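Flarnham brush trials: gripper comparison notes

Version 2, supersedes the September notes
Maintained by Bautista Villalba. Corrections welcome, praise less so.

What is in the folder

Recordings and scoring sheets from a comparison of two parallel grippers, the stock one that ships with the Gurncombe arm and the Plurnent replacement, both holding calligraphy brushes over a water-writing sheet. There are 50 episodes per gripper. Each episode has joint positions, gripper width, motor current, chest camera video and a one-line score in scores.csv. Wrist camera video exists for the Plurnent episodes only. I would like to say that was a decision.

Why we did it

Plurnent's sales sheet says the gripper gives "human-like tool stability." I have read that sentence many times and still don't know what was measured. Lautaro Ledesma wanted to switch both arms over before the winter. I wanted to see a number first, and a brush seemed like a fair thing to get one from. The handle is round, the load is small, and any slip at the clamp gets bigger by the time it reaches the tip.

How an episode runs

The operator closes the right gripper on the large brush, brings the tip to the dish, moves to a marked square on the sheet and makes one horizontal stroke. The left arm is powered and parked. Scoring is done afterward from the video by someone who wasn't driving. A stroke passes if it stays inside its square and the brush hasn't visibly rotated in the clamp.

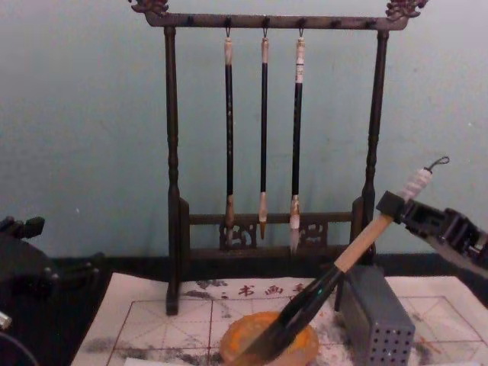 The angle of the handle matters more than we expected. Both grippers held a brush well enough when it was close to vertical. Tilt it far over and the contact patch gets small, and from there the result depends a lot on where along the handle the operator happened to close. We didn't fix the grip point in the first batch, so the first 12 episodes for each gripper are noisier than the rest. They are still in the folder, flagged early=1. Please don't quietly drop them.

Results

Stock gripper: 11 failed strokes out of 50.
Plurnent gripper: 11 failed strokes out of 50.

Yes, the same. I went back and rescored both sets because I didn't believe it either, and got the same totals with two episodes swapped between pass and fail on the Plurnent side. Lautaro's view is that the Plurnent failures were milder, mostly drift past the edge of the square, while the stock gripper's failures were mostly rotation. He may be right. The scoring sheet has no column for how bad a failure was, so I can't back him up from this data.

What I would not conclude from this

That the two grippers are equal. Fifty episodes each, one operator, one brush, one stroke direction. A real difference could easily hide in there.

That either one is ready to write characters. A horizontal stroke is about the easiest thing you can ask for.

That motor current tells you grip force. The two grippers report it in different units and the Plurnent driver smooths it before we ever see it. I asked for the raw signal and was sent the sales sheet again.

Known problems

Timestamps in the stock set run slightly behind the video. The offset looks constant within an episode but changes between them. Gallardo, our alignment script, fixes most of it and fails without a message when an episode starts with the arm already moving — check its output before you trust it.

The sheet was not replaced between sets. Old marks are visible in many episodes, which makes automatic stroke detection unreliable. Score by eye.

Gripper width reads slightly above zero when the Plurnent is fully closed. Subtract the value in calib.txt.

Use

Internal use and teaching are fine. If you publish a comparison from it, include the failure counts for both grippers and mention the single operator. Don't send it to Plurnent as an endorsement.

Still to do

Repeat with a second operator, a fixed grip point and a thinner brush. Add a severity column. Lautaro has offered to drive, so I will be scoring.

Last edited Sat 22 October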